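Gastwood string baskets, read me first

Hi! I keep the shared notes for the Gastwood craft drawer, and this file goes with the spreadsheet called strings.csv. If you only want the spreadsheet, skip down to the columns part. If you're here to put string away, please read the whole thing (it's short, I promise).

What this covers: loose lengths of string and cord, sorted by color into plastic baskets. Yarn on balls isn't in here, and neither is ribbon — Mariann Takács has her own list for ribbon and I'm not touching it. The spreadsheet has 1,449 rows as of October, one row per length of string. Of those, 313 have no measured length because I was in a hurry and left the cell blank. Blank means not measured, it doesn't mean zero!

How I sort: one color to a basket while I'm working, even if that means a single piece of string gets a whole basket to itself for a while. Red and green sit next door to each other, which I like, since I can spot a stray red in the green right away. Going the other way is harder. Dark green in a turquoise basket is a pain to see, and I usually run my hand over the bottom before I call it done. 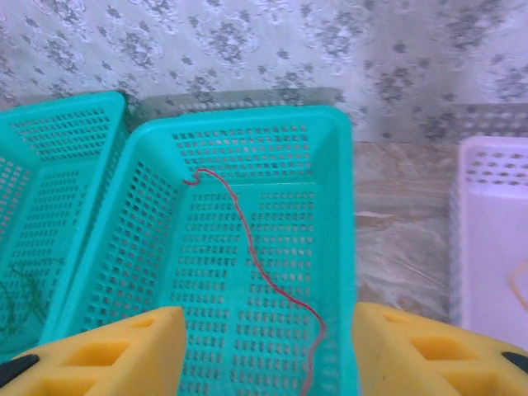
Tibor Hajdu wrote back that he'd swap the green into something pale, as thin string also slips down into the holes and a dark one is easy to miss there. He winds anything longer than his arm into a figure eight first and says he hasn't had a bad knot since. I've started doing it too, and it does help, though I'm slow at it.

Columns: color, thickness, length in inches, basket, notes. Color is one of 19 words, all listed on the second tab. Please don't invent new ones — "reddish" was in there 5 times and I had to go back and fix every one.

Known problems: teal and turquoise got mixed up early on. Some notes are in Fredy Villanueva's shorthand, where "tgl" means tangled and "crl" means it curls at the end.

Use it however you want. Fixes go to me or to Fredy.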